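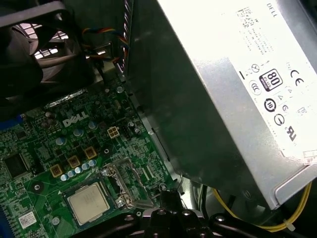 April, workshop notebook, Castidgate bench

Thermal paste, second round. Carrying on from the page where Bart's tube ran out. Same question as before: does the old stock from the Pumphrey cupboard still do its job, or do we bin it and order fresh.

Started at 9.40. Room was cold, heater on until the thermometer by the door stopped moving. Old paste (the white one, label gone) had separated in the tube. A clear oily bead came out first, then something like dry toothpaste. Kneaded the tube in warm water, lid on, and tried again. Better, still grainy.

New paste is the Derkeo grey. Spreads easily, smells of nothing.

Glass test first. Pea-sized blob between two slides, 400 g weight on top, left for an hour. The Derkeo went out to a near-perfect round. The white one made a lopsided patch with a dry ridge in the middle. Wiped both and repeated with the slides swapped over, same result.

Then the hot plate. Set to 96 degrees, copper block on top with the paste between, thermocouple in the drilled hole. Block on the grey paste levelled off after about 2 minutes. Block on the white paste was still creeping up when I gave up and went for lunch. Vibeke thinks the thermocouple wasn't seated properly on that run and she may be right, the lead had been knocked. To be done again before anyone quotes it.

Cleaning. Isopropyl on a lint-free cloth takes the grey off in a couple of wipes. The white needs soaking, and it leaves a haze on the copper that I only got off with a second cloth. Do not use the blue paper roll, it sheds. Processor lids want the same treatment: cloth, small circles, stop at the edge of the metal.

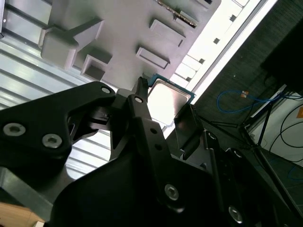
Stock and odds and ends

Counted the cupboard while the plate cooled. 52 tubes, nearly all the white sort. Bart wants to keep a few for heatsinks on the old power amplifiers. I'd sooner not, but have put a handful in a bag marked AMPS ONLY.

Skevotska quote for the grey in bigger syringes is pinned over the sink. Price is fair, delivery is slow. Vibeke to ask whether they'll split a box.

Small spatula is missing again. Using a cut-down loyalty card for now.

Next: repeat the white run with the thermocouple taped down. Try the grey after a week in the fridge. Find out who has the other weight.

Castidgate Workshop notebooks | Contact: V. Baldursdóttir | Back to top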